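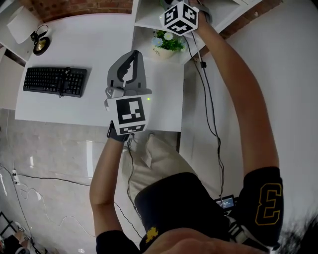 The Ceruren Trail is a hiking route in the Addo highlands. It climbs from the village of Finari to the rim of Mount Ceruren, an extinct volcano with a summit elevation of 2,738 meters. Most hikers complete the trail in 2 days, spending one night at the hut below the crater. It is the most heavily used of the walking routes in the highlands and the only one on which a guide is required.

Route

The trail begins behind the market in Finari and follows a farm track through fields of potatoes and beans. After the last houses it enters bamboo forest, where the path is narrow and often muddy. Several stretches are laid with split logs. The forest thins out near a stream crossing known locally as the Second Water, the last reliable place to fill bottles before the hut.

Above the stream the trail crosses open moorland with giant heather and tussock grass. The gradient eases here for a while and then steepens again below the hut, which stands on a shelf on the western side of the mountain. The final section, from the hut to the crater rim, is loose volcanic gravel. Groups usually leave at 4 a.m. to reach the rim by sunrise. The descent follows the same path as far as the stream, where a shorter branch leads down to the road east of Finari.

History

Herders from Finari used the lower part of the route to reach dry-season grazing on the moorland. The upper part was marked by the surveyor Arlindo Assunção, who spent two seasons mapping the crater and whose stone cairns still stand along the rim. His notebooks record the path much as it runs now, except near the stream, where a landslide later forced it to the north bank.

The first hut was a tin shelter with room for six people. It was replaced by the present stone building, which sleeps 24 in bunks and has a separate kitchen. The travel writer Xiomara Schumacher described a stay there in a chapter of her book "The Wet Side of the Mountain," and the number of foreign visitors grew in the years after it was published. The trail now receives 3,000 hikers a year.

Access and permits

Finari is reached by shared minibus from the town of Prilteck. The last departure is in mid-afternoon, and visitors who miss it normally stay overnight in Prilteck. Permits are sold at the trailhead office, which opens at 7 a.m. and accepts cash only. The price includes the guide and one night in the hut. Porters are hired separately. No more than 300 permits are issued in any month.

The trail is closed in April, when heavy rain makes the forest section unsafe. Fires are not allowed above the stream, and camping is limited to a cleared area beside the hut.

Wildlife

The bamboo forest is home to blue monkeys and bushbuck, and turacos are often heard in the canopy. Sunbirds feed on the giant lobelias near the hut. Buffalo are sometimes met at the forest edge in the early morning, and guides may hold groups back until the animals have moved off.

This site uses cookies to remember your settings and measure traffic. By continuing to browse, you agree to our use of cookies. Accept | Manage preferences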